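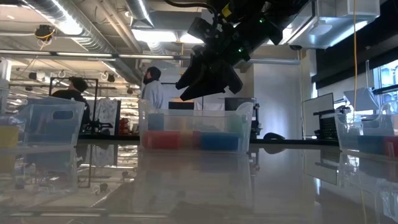
clulit_mom
Sorting by color is a trap and I'll die on this hill. My kids want "a flat one," never "a blue one." Sort by shape or don't sort.

Kushnir
Reply to clulit_mom:
Shape sorting lasted 15 minutes in our house. Clear bins, everything mixed, lid off. You can see what's in there through the side, more or less, and digging is half the fun – the loud half.

nernevico
The loud half is why we put a towel in the bottom. Also, cheap clear bins go cloudy after 100 washes, so enjoy the view while it lasts.

clulit_mom
You wash the bins?

nernevico
You don't?

Firnska77
Two bins, max. Blocks in one, whatever the dog has chewed in the other. And get the kind with handle holes, or a four-year-old will carry it by hugging it, upside down.

Kushnir
Handle holes are where the small pieces get out. Ask my left foot.

clulit_mom
Small pieces wouldn't be in there if you sorted by shape.

Kushnir
Muting this until October.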